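**Module notes, session 6: costing an arm before you buy one** (Nasrin Tehrani, April 2022)

Roman's slides are on the shared drive. These are mine, typed fast, so check numbers against his.

Where we got to last time: Grabowska want one arm for opening and closing panels and cupboard doors on their test line. They have a quote from Zirkemell for the arm. They don't have a budget. A quote isn't a budget, please write that at the top of the page.

## Simulate first, pay later

Running order for the project is simulation, then loan kit, then purchase. Lise Friesen will do the loan kit part next session. Simulation costs staff time and a decent workstation. Everything in it is wrong by a bit (friction especially) but reach and clearance come out good enough to plan with.

Things to get out of the sim before ringing any supplier:

- how wide the fingers need to open
- whether the gripper body fits near the handle at the angle you want
- what the wrist is likely to bump into on the way 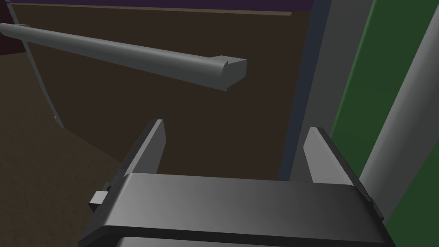

Last year's group skipped the clearance check and ordered the wide gripper. Went back in December, restocking fee, and the return carriage wasn't in anybodys budget either. So: measure the handle, measure the gap behind it, measure the gripper body with its brackets on. Catalogue widths often leave the brackets off.

## The budget sheet

Use the Flikthorpe template. Four headings, don't invent your own, Radosław marks these and he wants them all the same.

1. **Capital.** Arm, controller, gripper, stand. Gripper is nearly always a seperate line. Spare fingers go here too: Flerel quoted Grabowska £179 a pair, allow 2 pairs in year one.
2. **Installation.** Power, floor fixings, guarding, risk assessment. Ask who signs the risk assesment and whether they charge.
3. **People.** Programming days, training days, cover for whoever is away on training. Grabowska's own estimate was 62 hours for the first door. Use that figure, don't adjust it, but say in a note whether you believe it.
4. **Running.** Service contract, software licence, consumables. £547 a year for the licence in the Grabowska quote. Check if it goes up after the first year, the small print says "reviewed".

Contingency goes at the bottom as its own line. Not hidden inside the others. If you hide it Radosław will find it.

## Fixed handles and lever handles

Question from Yến Nghiêm: does the handle type change the price? Yes, sometimes by a lot. A fixed bar you can hook or grip and pull, a plain two-finger gripper will do. A lever that has to turn needs the wrist to turn with it, or else a bit of give somewhere. Give costs money. So does a force sensor.

My advice for the exercise: cost the plain version first, then a second column with the sensor added. Compare. If the second column doesn't save at least some programming days, you have to argue for it another way (damage to doors, say).

Also approach angle. Coming in past an upright or a door edge is where the tight spots are, so try more than one position in the sim and save each one with its name. Last year we had eleven files called "final". Run the same handle from both sides if you've time.

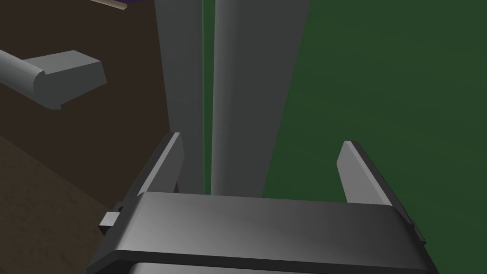
## For next session

- Budget sheet, first draft, all four headings filled in. Gaps marked "ask supplier", not left blank.
- One question for Zirkemell about delivery. Lead time, who unloads, what happens if it turns up damaged. Send to Roman Krajewska and he'll put them in one email.
- Read the lease or buy handout. Short. Note that in the lease version the gripper may still be bought outright, so it stays under Capital even when the arm doesn't.
- Bring your saved sim positions on a stick, the network in the lab room is slow.

VAT: leave it off every line and add it once at the end. Two people added it twice last time.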